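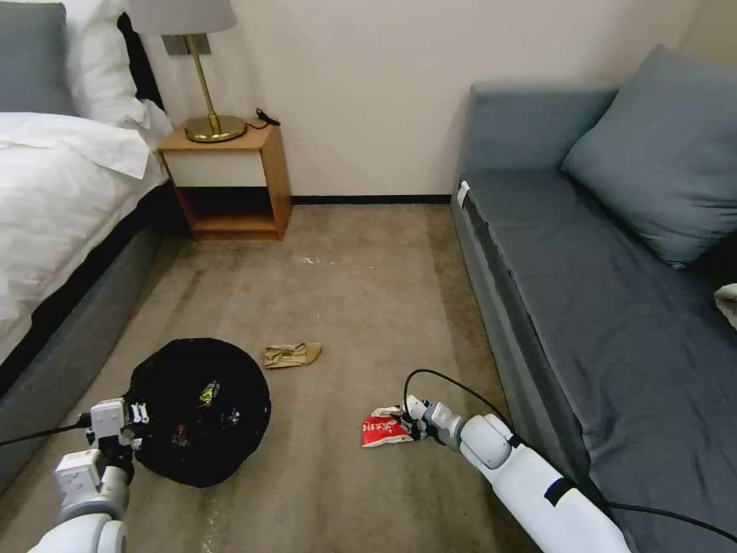
NENDPORT, 18 December 2019

Bumska 2 is Pondbridge's planning and control software for two-arm floor pickup. It takes the view from a head camera, finds loose litter on the floor, and plans both arms together so that one can hold a soft bag open while the other brings a wrapper to it. It is sold as a software license and runs on the customer's own arms and computer.

Version 1 planned each arm separately and made one wait for the other. That worked with rigid bins. With soft containers the rim sagged during the wait, and the drop point moved. Version 2 keeps a single plan for both arms and updates the position of the rim during the carry. If the rim moves too far, the carrying arm stops above the carpet and the holding arm is replanned first.

Perception

The detector was trained for carpeted rooms with beds, sofas and other low furniture. Crumpled packaging is handled as a soft object with no fixed shape, so no item models need to be loaded. Very small debris is marked on the floor map as "vacuum" and left alone. Items the detector is unsure of are marked "ask" and shown to the operator, who can accept or skip each one. The minimum item size can be changed in the settings file.

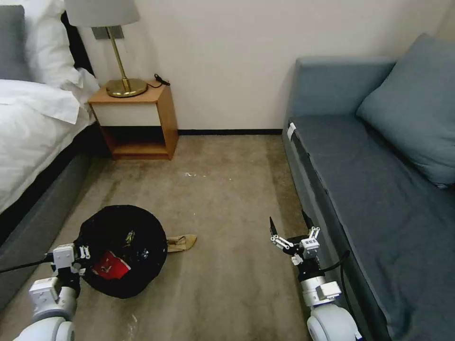 Planning between furniture

Narrow aisles limit elbow travel more than reach. The planner treats bed frames and sofa fronts as hard surfaces and hanging bedding as a soft surface with its own clearance, set to 60 mm by default. Cables on the outside of the arms can be entered as loops with a slack length. The planner then keeps wrist rotation within that slack. Cable entries are checked at startup, and a missing entry gives a warning but does not block a run.

Tooling

Kaneko, the replay tool, is included. It shows camera view, floor map and joint plan on one timeline and can rerun any saved pickup with changed settings. Hinata Fukuda wrote the new grip log, which records finger opening and motor current through each grasp. Logs export as plain CSV.

Requirements

Two arms with six or more joints each, position control
One head camera, color and depth
Linux computer with a dedicated graphics card
900 MB of disk space, not counting logs

Licensing and support

One license covers one robot. Updates are included until the next main version. Version 1 settings files can be imported, except for bin definitions, which must be entered again. Integration questions go to Tsutomu Yokoyama at the Nendport office. The next update, planned for February, adds bags with drawstrings.

Related items
Bumska 1 to 2 upgrade license
Kaneko replay tool, standalone
Head camera calibration board
Cable slack worksheet
Application note 71: Soft containers and rim tracking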